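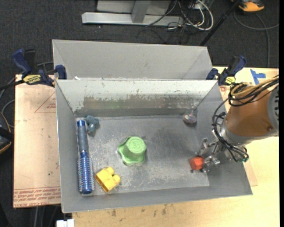
My first week of learning to drive the arm at Relunwood is over, and I have a stiff neck and a new respect for anyone who does this all day. I'd imagined something like a fairground grabber, only cleverer, and I suppose it is a bit like that, except that you are meant to be teaching it something as you go. You move, the arm moves, and every pick is saved so that the software can learn from it later (bad habits and all, as Rhydian Parri likes to remind me). He started me on the small things, and I'm glad he did, because the little red-orange block taught me more than anything else. It has angles where you'd like it to have sides, and you have to bring the fingertips right down beside it, almost to the metal, before you even think about closing them. The round hairbrush looks far more awkward, lying there along the wall of the bin, but I've grown rather fond of it!

We work in runs of 30 picks and then swap seats, which suits me very well as I get terribly slow towards the end. On Tuesday I managed 18 before I had to stop for a cup of tea and a good stretch. Slow is fine, by the way. What Rhydian minds is dithering, when you hover over one thing, change your mind and wander off to another, and the poor arm is left with a recording of somebody who couldn't decide. So now I choose before I touch the controls, and I say it out loud, "yellow brick" or "green cup thing", which makes me sound quite mad but does help.

Lempi Väisänen has been at it since July and her picks are lovely to watch, all one movement, like someone lifting a biscuit off a plate. I asked her how long it took before it felt natural and she said four weeks, and then she thought a bit longer and said perhaps it was more. She also told me to lower my chair, so I did, and my shoulders have been much happier.

Next week we're meant to start on pushing things out of corners before picking them up, and I've been practising at home with kitchen tongs and a roasting tin. I'm getting quite good with walnuts, less so with grapes.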